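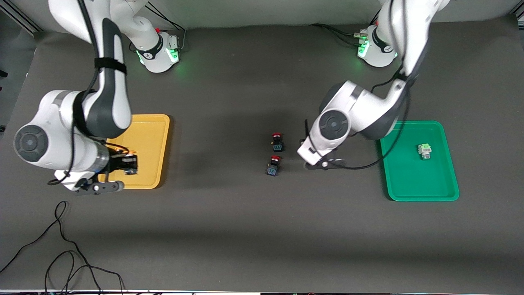 Trerbridge Announces a Yellow Tray

FLOLTSTEAD -- Trerbridge, the Floltstead workshop supplier best known for drawer dividers and a label nobody could peel off, will begin selling the Vimuter parts tray in April. It is a tray. It is yellow, it is rectangular, it has rounded corners and a raised rim, and the company has spent longer on it than it would like its bank to know.

The Vimuter is meant for people who assemble, repair or sort small components on a bench and who would like to find those components again. Trerbridge's own benches have dark gray tops, chosen years ago because they hide scratches. They also hide small black parts. The firm lived with this for a long time before anyone suggested doing something about the color of what the parts were sitting in.

"We had a black part on a dark gray table, and we kept buying better lamps," said Wanting Cai, product manager at Trerbridge. "Then one Tuesday somebody brought in a yellow lunch tray and ate off it, and a connector fell into the crumbs, and we all saw it right away. I would love to tell you there was more research than that. There was some, later."

The research came in the form of a stock check. Over one winter the company kept a list of every component that had been signed out to a bench and could not be found at the end of the shift. The list reached 385 entries. A good many of the missing parts were later swept up, stepped on or discovered in the cuff of a pair of pants, but by then replacements had already been ordered, and the stockroom is now very well supplied with certain kinds of clip.

About the tray

The Vimuter has one open compartment. Early versions had 8, and testers ignored them, putting everything in whichever section was nearest. The dividers were removed after a short and slightly sulky meeting. The result is a single flat floor that can hold one part or a whole afternoon's worth, with a rim all the way around to stop things that roll.

The rim took the most work. In the first samples it was tall enough that people knocked their knuckles on it, and in the second it was so low that a washer could leave whenever it pleased. The seventh rim is the one going on sale. Corners are rounded inside and out, which makes it easier to sweep up the last few screws with a finger and easier to wipe the tray down at the end of the day, should anyone wish to.

Yellow is the only color available at launch. Trerbridge did ask customers whether they wanted others. They did, and the most popular request was for dark gray, to match the bench. The company has thanked them for their input.

Who it is for

The first order came from Szekeres, a repair shop across town that handles control boxes and small electrical assemblies. Szekeres took 564 trays, a number that caused Trerbridge to call back and ask if it was a typing error. The shop plans to keep one tray with each job from intake to final check, so that the parts of one customer's unit stop paying visits to another's.

"They also want to stack them full, and I have asked them not to," Cai said. "They nest very nicely when they're empty. When they're full you have a tower of loose parts with a rim in it. I've put that in the instructions, on the only page."

Trerbridge expects the tray to be useful in school shops and home garages as well, and has heard from one early tester who uses it for seed packets. The company has no objection. It does ask that food stay off it, a rule that applies to its own staff and is printed on a card above the bench, in yellow.

What comes with it

Each Vimuter ships with a blank paper label and a strip of tape. The label goes on the outside of the rim. Anyone who remembers the company's earlier label will be glad to hear that the new one comes off -- sometimes before you want it to. A better one is in the works.

There is no lid. A lid was tried, and parts were found on top of it.

Availability

The Vimuter goes on sale in April at the Trerbridge counter in Floltstead and through the printed catalog, where it appears on the page after the drawer dividers. It is sold singly or in packs of 8. Orders already placed will be filled first, with the Szekeres shipment leaving in several loads, as it does not fit in the van.

About Trerbridge

Trerbridge makes and sells bench accessories, drawer dividers, bins and labels for small workshops. It is based in Floltstead, where it occupies the ground floor of a former carpet showroom and still gets calls about carpet.

Press contact: Wanting Cai, Trerbridge, Floltstead. Sample trays are available to reporters on request and do not need to be returned. Carpet inquiries cannot be answered.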